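Dînette, fruits et légumes factices : vos questions sur le panier
Rubrique Jeux et rangement – Lumenta

Faut-il vraiment un panier pour ranger des légumes en jouet ?
Il en faut un si vous en avez assez de marcher dessus. Pour le reste, méfiez-vous des fiches produit. Le catalogue Trerkska promet que son panier « apprend l'ordre » à l'enfant. Nous avons cherché ce qui appuyait cette phrase, sans rien trouver. Un panier contient des choses, et c'est déjà un service.

Osier, tissu ou plastique ?
Le tissu s'affaisse, le plastique se lave en deux minutes, l'osier est plus joli et retient la poussière dans son tressage. On nous demande souvent si l'osier est « plus sain ». Personne chez les vendeurs que nous avons interrogés n'a su nous dire plus sain que quoi.
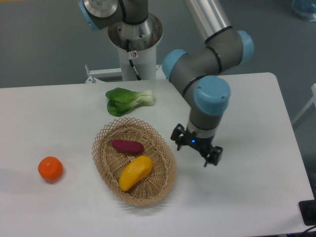

Le panier sur sa table blanche.

Quelle taille choisir ?
Plus petite que celle qu'on vous conseille. Le modèle Kimthorpe est vendu pour 83 pièces. Peut-être, si on les tasse, et à condition de ne jamais vouloir retrouver celle du fond. Un panier bas et large, où l'on voit tout d'un coup d'œil, se remplit et se vide plus facilement qu'un seau profond.

Un tressage ajouré, est-ce une bonne idée ?
Pour des légumes entiers, oui. Pour les petits pois à l'unité, les rondelles et les fausses tranches de pain, non : tout ce qui est plus petit que les jours finit par terre. Passez aussi la main à l'intérieur avant d'acheter. Une pointe de brin qui dépasse accroche les manches, et parfois les doigts.
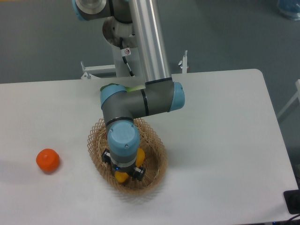

Texte : la rédaction de Lumenta. Relecture en septembre.

Comment nettoyer l'ensemble ?
Les pièces en plastique plein vont dans une bassine d'eau tiède savonneuse. Celles qui sont creuses prennent l'eau par la couture et la gardent longtemps ; mieux vaut un chiffon humide. Pour l'osier, une brosse douce et rien d'autre. Le spray « spécial vannerie » de Clirnley coûte cher et nous n'avons vu aucune différence avec la brosse seule.

Trier par couleur ou par famille, cela sert-il à quelque chose ?
Le tri est surtout un jeu, et il faut le prendre ainsi. Les méthodes qui annoncent des progrès en vocabulaire au bout de quelques séances nous laissent froids. En revanche, demander à un enfant ce qui manque dans le panier marche assez bien pour l'occuper. Avec la patate douce et le poivron jaune dedans, le pak-choï et la mandarine encore sur la table, la question est vite posée : qu'est-ce qu'on ajoute ?

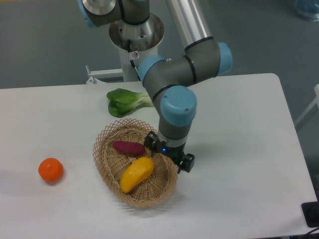
Le réalisme des pièces est un argument de vente dont on abuse. Un enfant de trois ans se moque du grain de la peau. Il lui faut une forme qu'il reconnaît et une taille qui tient dans la main. Le poivron jaune est ici assez allongé et un peu courbé, et certains y verront autre chose ; la mandarine, ronde et orange, pose moins de difficultés. Avant de payer un supplément pour des détails, posez la pièce devant l'enfant et écoutez comment il l'appelle.

Peut-on compléter un lot d'une autre marque ?
Oui, malgré les avertissements sur les « gammes compatibles ». Vérifiez seulement les proportions, car une carotte plus grosse qu'un chou agace davantage les parents que les enfants.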